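Saturday, June 28, 2025

Adhesive notes, panel job for Jadardale.

Came in to finish the peel tests while the building was quiet. Second batch of the Varkden contact adhesive has been curing since Thursday. Cut the strips at the same width as last time and pulled them on the small tester. Peak on the best strip was 2,831 grams, the rest were lower and more scattered than I'd like. First batch was tighter. Guoqing Tan thinks the roller pressure was uneven, and I agree – the edges let go first on most of them.

The Skalter water-based glue is still tacky at the corners. Not testing it until Monday. Lid was left loose on the can again, please press it down all the way.

Looked at printed wall panels for the finish question. Matte samples hide glue bumps better than satin, at least under the shop lights. Zeyu Lei prefers the satin for cleaning.
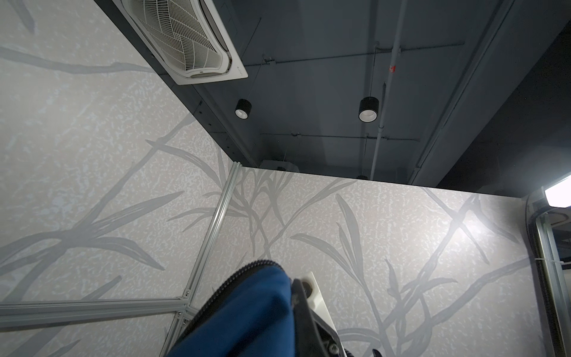

Grey reed print, two panels meeting at an inside corner. Note the glare on the right one.

Heat soak: oven held fine overnight. Two strips from batch one curled at the ends, no bubbles. Solvent wipe before gluing seems to matter more than open time. Strips wiped once and strips wiped twice came out the same, so once is enough.

To do:
Order 200 more backing strips from Liao, same thickness
Re-roll batch two with the heavy roller and repeat
Clean the tester jaws, there is dried glue in the lower one
Ask Jadardale if they want the edge primed – still no answer from February

Left the batch two offcuts in the tray by the sink. Don't toss them.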